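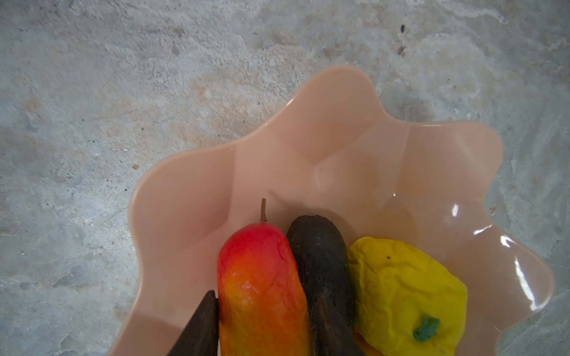
Slide 1. Start with the problem, not the company. A free-form bowl is harder to specify than a round one, and most of the complaints we handled at Brusance came from treating it as if it were round. A round bowl has a diameter and a height. A bowl with a wavy rim has neither in any useful sense - the rim goes up and down all the way along, and the widest point is seldom where the buyer puts the tape. The pale pink one on the slide is typical: the rim flares out to the right, and the inner wall carries folds that follow the waves down. Leave it up while people find their seats.

Slide 2. Terms. Rim height means the highest point, measured from the surface the bowl stands on. Rim low means the lowest point. Usable depth is taken from rim low, and fruit stacked higher than that is held in by luck. Drotenik lists only the highest point. Zurden lists both but calls them by different names in different catalogues, so check the drawing.

Slide 3. Gloss. Go back to the first slide for a moment and point at the right inner wall, where there are two white highlights, one small and one long. A glossy curved wall does this under almost any lamp. For shop displays it matters because the highlight draws the eye before the contents do. Move the lamp first. If that fails, turn the bowl. Do not dull the surface with spray, which we tried in August and had to wash off.

Slide 4. Contents. Imitation fruit weighs much less than real fruit, so the load test has to be done separately. The red-orange mango is the awkward piece in our sets: it is long, and upright it puts the stem where sleeves catch it. Osvaldo Fagundes lays his on their sides. I stand mine up near the wall. Both are acceptable under the Paiva display sheet.

Slide 5. Returns. Read the two figures slowly. 2,140 bowls sent out, 1,196 of them free-form. Do not give a percentage for breakages, as the shops record chips and cracks under one heading. Ask if anyone in the room keeps them apart.

Slide 6. Floors. Stand the bowl on a hard, level floor for checking rim height. Bare concrete will do, but sweep it first - grit under the base changes the reading and scratches the gloss. A table is easier on the back and usually less flat.

Questions. Expect one on stacking. Wavy rims only stack when the folds line up, so mark the base with a pencil.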